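Masta Bench Forum > Arms and End Effectors > Grippers

Topic: Stock parallel fingers vs Fodetti soft pads on empty bottles

wimthorpe_lamisi
Started Sunday, 9:12 am

OK so I finally got both finger sets on the bench and I have to tell somebody! Background for anyone who missed my build thread: two arms, facing each other over a shared floor, parallel grippers on both, camera on each wrist. The job is clearing drinks bottles into a bin. I've been running the stock hard fingers since March and last week I swapped the right arm over to the Fodetti soft pads to see if they'd earn their keep.

Short version, I love the pads on thin-walled bottles. The hard fingers squash the cheap water bottles, the bottle buckles, and then it squirts out sideways the moment the wrist turns. With the pads I can close at a much lower force and the bottle just sits there. Up to now I've logged 1,802 grasps across both sets, so this isn't only a good mood talking.

Where the pads lose is the pile. They're fatter. When bottles are stacked on each other the hard fingers can sneak into a gap that the pads just shove at, and then everything rolls.

Would love to hear from anyone who has tried something in between.
– Lamisi

gundogdu_fan
Sunday, 9:40 am

Nice work, but I'm going to argue with you a little. If the hard fingers are crushing bottles, your closing force is too high. That's a controller setting. I run stock fingers on a Gündoğdu controller with current limiting and I can hold an empty half-liter bottle all day without a dent. Before you spend money on pads, what limit are you using?

wimthorpe_lamisi
Sunday, 9:51 am

58 percent on the hard fingers, and I've been lower. Below that they let go of the full-size bottles on the way up, especially the smooth ones with no label. The label makes a real difference, by the way! Paper or plastic wrap gives the metal something to bite on. Bare plastic is the worst.

gundogdu_fan
Sunday, 10:03 am

58 is high. You want a two-stage close – fast to contact, then creep. If your controller only takes one number then sure, you're stuck, but that's still not the fingers' fault.

yayra_s
Sunday, 11:27 am

Jumping in with the boring option: heat-shrink tubing over the stock fingers. Costs nothing, adds almost no width, and it grips bare plastic way better than metal. It wears through at the tips so you redo it every few weeks. I've been running it on the Wimthorpe arm at school and the students can change it themselves with a heat gun.

Also, Lamisi, which way are you approaching? Straight down or from the side? On a bottle lying flat I've had way more luck coming straight down across the body, just below the shoulder. Going for the neck looks tempting on camera and it's a trap, at least with pads. They bulge around it and the whole thing pivots.
Yayra Sowah

wimthorpe_lamisi
Sunday, 11:44 am

Heat-shrink! I have a drawer full of it and never once thought of that. Going to try it tonight.

Straight down for anything lying flat, yes. I did get greedy with necks on day one and watched a tea bottle swing like a pendulum. Body grasps ever since.

oldservo
Sunday, 12:15 pm

I'll be the grump. Two arms for picking up bottles seems like a lot. One arm and a decent reach would do the same job with half the cabling and no collision planning. What is the second one buying you?

wimthorpe_lamisi
Sunday, 12:32 pm

Fair question. Two things. Bottles in the far corner from either arm are a miserable stretch, and a stretched arm gets wobbly at the wrist. And for comparing fingers it's wonderful – same pile, same light, same floor, one set on each side. With one arm I'd be swapping fingers between runs and never quite trusting the numbers.

Collision planning is a pain though, I'll give you that. Right now I cheat and only let one of them into the middle at a time.

oldservo
Sunday, 12:40 pm

As a test rig I'll buy it. As a way to clear bottles, still no.

yayra_s
Sunday, 1:05 pm

Could you post the layout? Hard to talk about approach angles without knowing where the bin is.

wimthorpe_lamisi
Sunday, 1:22 pm

Sure!

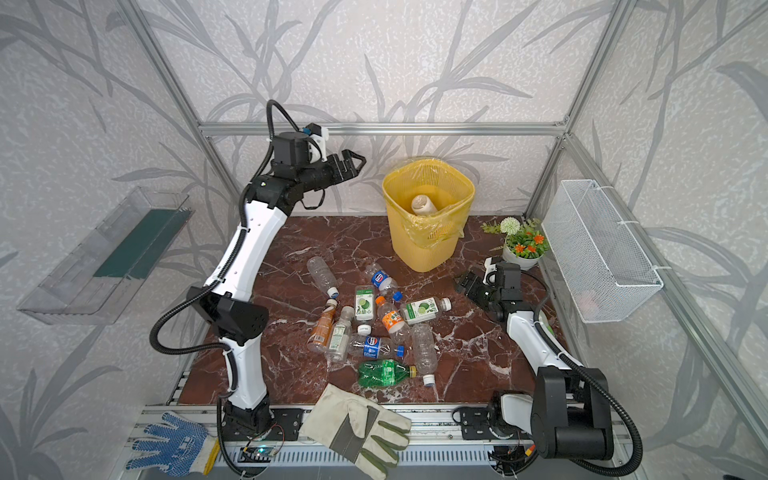
Both arms and the bottle pile, yellow bin at the back.

The bin position is what I'd like opinions on. Near the back center means both arms can get to it, but each one has to carry its bottle up and over. The clear bottles with no label are my test of the wrist cameras, because on that veined floor they pretty much vanish for my detector. Anything with a colored cap it finds right away.

yayra_s
Sunday, 1:48 pm

Oh that helps a lot. I'd leave the bin where it is and work on the floor. A plain matte mat in one solid color, and I bet half your missed clear bottles come back. The white veins give the detector edges everywhere.

And watch the loose caps. Neither of your finger sets is going to enjoy those.

gundogdu_fan
Sunday, 2:10 pm

Disagree on the mat. If it only works on a plain floor, it doesn't work. Keep the marble, train on more of the marble. But yes on the caps, I gave up and use a little suction cup for those.

Nice to see proper cable conduit, although I'd check that the loop on the left arm has enough slack with the wrist fully rolled. I cracked one that way.

wimthorpe_lamisi
Sunday, 2:26 pm

Good catch, will roll the wrist through by hand and look. I'm with you on keeping the marble, but I might borrow a mat for one afternoon just to find out how much of my trouble is vision and how much is grip. Those two are tangled up in my log right now and it bugs me.

Plan for tonight: heat-shrink on the hard fingers, pads stay on the other arm, 3 passes each over the same mix of bottles. Then I'll try faking a two-stage close by sending two commands back to back. Will post the log either way!

oldservo
Sunday, 2:31 pm

Put the caps in the log as their own line. I want to see how bad it is.

wimthorpe_lamisi
Sunday, 9:58 pm

Heat-shrink is on and it's great on bare plastic! Got through 1 pass before the tubing on one finger started to slide, so I need a tighter size. Two-stage fake works at 4 out of 5 tries, the fifth one closes early. Caps: zero for everything. More tomorrow after I find smaller tubing.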